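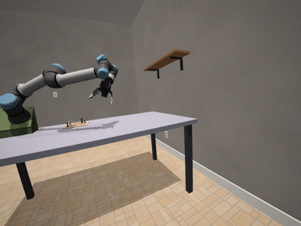 *Table cell, simulation view. Gripper open, clear of the board.*

**Stillurden Automation Group - table cell meeting**

Tuesday, 9:30 a.m., room 104

Attending: cell maintenance, simulation, controls, safety, purchasing. Pomcombe joined by phone from item 2 on.

## 1. Notes from the last meeting

Accepted with one correction. The wrist cable was ordered from Montes and had been written down under Vutov. The cable has arrived and is in the parts cabinet.

## 2. Arm and pedestal

Maintenance reported that the base bolts were checked with the torque wrench last week. One was under the value on the sheet. All of them were loosened, cleaned and tightened again in a cross pattern, then marked with paint pen. They will be checked again after 300 hours of running and the reading written on the sheet inside the control cabinet door.

Pomcombe asked if the pedestal should be moved back from the table to make cleaning easier. Simulation has it right up against the tabletop, and the reach to the far end of the board was worked out from that position. Agreed to leave it where it is. If Pomcombe builds its own cell with a gap, it will need its own reach check and its own base frame in the program.

The joint caps came up again. On the real arm, the elbow cap was put back after the January service with a pinched seal. Replaced. Maintenance asked that caps come off one at a time and that the seal be looked at before the cap goes back on.

## 3. Gripper

The fingers open fully but close slowly when the shop is cold in the morning. Maintenance took the gripper off, wiped down the linkages and put on fresh grease. Closing was better afterward on the bench. It has not been timed on the arm yet.

The fingertips are wearing on the inside faces. Vutov quoted a new pair with a delivery time of 7 weeks. Purchasing thinks that is too long to wait with no spare on the shelf and will ask Montes for a price on a pair cut from our own drawing.

There was some back and forth over how wide the gripper should be when it comes down over a chess piece. Controls wants it fully open every time because it keeps the program simple. Simulation pointed out that a wide-open finger can hit the next piece over when pieces stand close together. No decision. Simulation will run both ways and bring the results.

## 4. Board position

The chessboard gets bumped when people wipe the table, and then the taught points are off. Options discussed:

- a thin stop screwed to the tabletop
- rubber pads under the board
- tape marks at the corners

Safety would like to avoid screws in the top until the table itself is settled (see item 5). Tape marks for now. Whoever moves the board puts it back on the marks and runs the touch-off routine before starting the job. Controls will add a prompt for this on the start screen.

Taller pieces still decide the travel height. The current height stays.

## 5. Table and room

One of the legs on the real table does not sit flat on the tile. Maintenance has a shim under it, and the top reads level, but the shim walks out over a few days. A leveling foot will be ordered. No taught points are to be changed until the foot is in.

The wall shelf on the right was discussed at some length. Safety asked if the arm can get to it. In simulation the arm clears it on every programmed move, but a person jogging the arm by hand could still run the wrist into the shelf or a bracket. Controls will set a soft limit on that side. Nothing is to be stored on the shelf in the meantime - this includes the teach pendant.

The low outlet on the right wall is for hand tools only. The controller stays on its own circuit.

## 6. Simulation file

Version 2 of the cell file is now the one to use. The old one has the wrong tool length and should be deleted from the shared drive. Pomcombe still has a copy and will remove it.

## 7. Actions

| Action | Who | Due |
|---|---|---|
| Time gripper closing on the arm, cold start | Maintenance | Next meeting |
| Price for fingertips from Montes | Purchasing | Friday |
| Full-open and part-open approach runs | Simulation | Next meeting |
| Touch-off prompt on start screen | Controls | End of February |
| Soft limit on shelf side | Controls | Before next hand jogging |
| Order leveling foot | Purchasing | This week |
| Delete old cell file | Pomcombe | Today |

Next meeting same time, same room. Closed at 10:25 a.m.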